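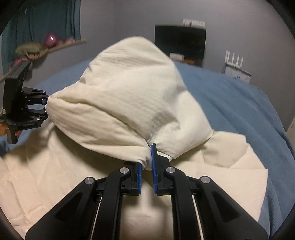

Cream-white fabric lifted above a bed, Teltach.

Got to the Teltach open day late, missed the welcome talk and the first half of the linen tour. So this starts in the middle. Notes typed up on the train, sorry for the state of them.

Teltach is the old Gill bedding works, now half factory outlet and half training rooms for hotel housekeeping. Stutesska owns the sewing side, Hasik does the laundry side. Shared entrance, two front desks, two different visitor badges. I wore the wrong one most of the morning.

Entry free, parking 10 dollars. They told us 200 people had signed up and it felt like more by lunch. Hallway by the coat hooks was a crush. Go early if they do it again.

First stop for me was the cutting hall. Long tables, bolts of white and off-white stacked to shoulder height, very dusty light. You stand behind a yellow line and watch. The cutter goes through a whole pile of layers at once and the edge comes out clean as a deck of cards. Loud. Ear plugs in a bowl by the door, take two pairs, they fall out.

Then hemming. Best part of the Stutesska side if you sew at all. They do a double fold on flat sheets, wide at the head end and narrow at the foot, so whoever makes the bed can tell which way is up in the dark. I have been making beds for most of my life and did not know that. The narrow hem puckers if the thread tension is off, and they had a box of rejects you could pull and stretch yourself. I bought one for two dollars. Slight wave along one side, otherwise perfect.

Skipped the boiler room, line too long.

Bed room after that (they call it the practise room, but it's beds). This is where the housekeeping courses run. Lots of talk about creases. Fine parallel lines are from folding and mostly relax overnight. The crinkly bunched kind along an edge comes from yanking at one corner, and those stay put until you wash the thing again. The advice for anything big and light was to lift it up high, let air get under so it puffs, then let it settle and only pull at the end. Pull first and you get the diagonal fold running across the whole bed. I always pull first.

Also learned: cream hides less than you'd think. A white sheet and a cream cover look fine together in a bright room and odd under a lamp. They said guests notice, I'm not sure I would.

Had a go myself. Course target is a full bed in 17 minutes for beginners, which sounded generous. Was not. My corners came undone when I walked away from them. The instructor redid one side without saying a word, then showed me the tuck again - hand flat, palm down, slide it in, don't stuff it. Better second time. Still lumpy at the foot.

Lunch: canteen, soup or a cheese roll. Soup was good. Ran out of spoons.

Hasik laundry in the afternoon. Hot in there, bring a short sleeve shirt. Sheets come off the big ironer in one long flat run and go straight to folding. Their sign says 800 pieces a shift on the small line. Smell of clean steam everywhere, I could have stayed an hour. The guide was hard to hear so I only got parts. Something about sorting by weight before color, something about why they don't use softener on towels. Would of liked a handout.

There's a tiny display upstairs with old Gill catalogs, striped mattress ticking, and a wooden frame for stretching blankets. Five minutes is enough. The catalogs are behind glass but open to a good page, pillow prices by the dozen.

Outlet shop: seconds bin is worth a dig. Fitted sheets badly labeled, check the size on the hem tag, the cardboard was wrong on two I picked up. Pillowcases cheap. Duvet covers not so cheap. Cards only at the main till - cash at the small one by the stairs.

Getting there: bus stops right outside, last one back is earlier then you expect. Stairs to the display, no elevator that I saw. The rest is on one level and fine with a stroller.

They are doing another in February, smaller, laundry side only, sign up at the Hasik desk. I put my name down. Want to see that boiler room.

Posted 2022-07-28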